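Mug tree keeps tipping over when I take a mug off. Any fix?

Posted in Kitchen & Dining, Oct 25, 2025

Olga Pereyra

We moved to a smaller place and lost a whole cupboard, so the mugs now live on a stand. It's a Vismont, white, with a round base, one pole up the middle and eight hooks at the top that point out in all directions. It's fine when it's full. As we use the mugs through the day it gets lopsided, and if the ones left are all on the same side it starts to lean when I lift another off. Last week it went over and I lost a mug my sister gave me.

Our mugs are on the heavy side. I put one on the kitchen scale and it was 595 grams, and I have 6 like that plus a couple of light ones. The stand itself weighs very little.
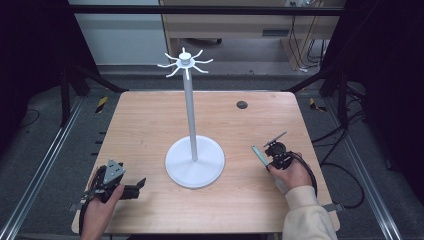

The mug tree with nothing on it.

I'd like to keep it if I can. I don't have room for a shelf, the wall behind the bench is tile and I'm renting, so no drilling. Has anyone weighed one of these down, or is it better to buy a heavier one? I don't mind the look of it changing a bit.

3 replies

kettle_on_again

Buy a cast iron one. Problem solved.

Brindabella Mick

I had the same trouble with a different brand (Trorden, wooden, five pegs). Two things helped.

First, load it in pairs. Hang a heavy mug, then hang the next one on the hook straight across from it. When you take them off, go in the same order. It sounds fussy but the kids picked it up in a couple of days. With eight hooks every hook has one opposite, so yours is easier to balance than mine was.

Second, add weight at the bottom. Have a look under the base before you buy anything. Some are hollow underneath, and if yours is you can stick steel washers in there with silicone. Keep them below the rim or the base will rock. Let it cure overnight upside down on a towel. I used 110 grams of washers the first time and it made no difference to speak of, so I pulled them off and put in nearly a kilo. It hasn't gone over in the time since, and I did that in December.

If the base is solid or flat underneath, you can glue it to something wider. A round ceramic tile or a small stone cheese board will do. Get one that sticks out past the base by 5 cm or so all the way around. Rough up the paint a little where the glue goes, or it may let go later. Check the centre is really the centre before the glue grabs. Mine is off by a bit and I notice it every morning.

The other thing is to turn the stand as you go, so you're always taking the mug nearest you. Reaching over to the far side and pulling toward yourself is what brings it down.

Fernleigh

Agree with Mick about the pairs. I'd also ask if you need all the heavy ones out. We keep four on the tree and the others in a basket on top of the fridge.

For rentals, museum putty under the base works. I've used the Fumitz one. It comes off a laminate bench with no mark, but I haven't tried it on timber so test a spot first. You'd lose being able to spin the stand around. Kavanagh do a mug rack that hooks onto the underside of a shelf as well, but you said no shelf, so that's probably no use to you.

Sorry about your sister's mug.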